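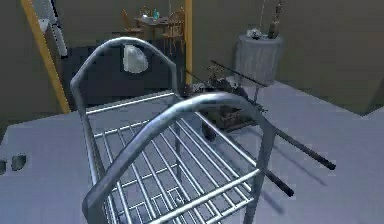 Vusel: setting up and upkeep in the simulator

Vusel is the mobile unit we run in the Usgate rooms. Mared Jenkins keeps the simulated version in step with the real one, and Lachlan Stubbs looks after the joints and the drive base. The views on this page were rendered in the same room.

Wire cart
The cart is modelled bar by bar, so the floor shows through the grid. Thin rods are hard on the collision checker. If contacts start to jitter, Mared shortens the physics step before touching anything on the machine. The cart file is Follier 4, and the older ones should be deleted from your local folder.

Close to a panel
A plain dark surface with a wooden edge, and a strip of pale floor to the left. Large flat areas give the matcher very little to hold on to, so we check the pose estimate at spots like this after every change to the camera mount. Lachlan logs the result in the Acheampong sheet, rows 30 and 31.

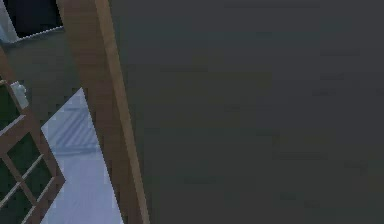 How often are the joint offsets checked?

Every Thursday, before the first run. Send the arm to its home pose, read the offsets and compare them with the last saved set. The full calibration is done after 800 runs or whenever a motor has been changed, and the new values go into the simulator the same day.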